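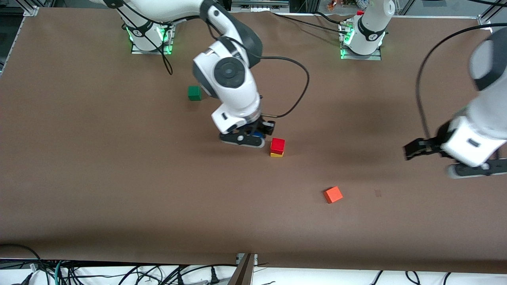
What did we want out of the February open day? A block-stacking demo on the two arms that would run all afternoon with visitors standing next to it, plus a few names for the Clusovum trial.

February, written up at 5 pm with my feet up. The Drerkedthorpe lot came in groups of 20 and were lovely, far more talkative than last year's! Most wanted to know how the arms keep from bumping into each other, so I ended up sketching the shared zone on the whiteboard (must redraw it properly, it looked like a fried egg). The Phelan visitors were keener on the grippers and asked what happens if you swap cubes for something squashy. Fair question, no good answer yet.

Log says 3,052 moves since we last cleared the counter, and 98 of those needed a hand on the stop button. I'd like to split that by arm before we quote it to anyone.

For next time: start the talk by the door, it's hopeless over the fans. Print more Grinolura leaflets, we ran out by 2. And somebody please tidy the cables along the front, I nearly caught my sleeve on them twice. Kettle has gone back upstairs.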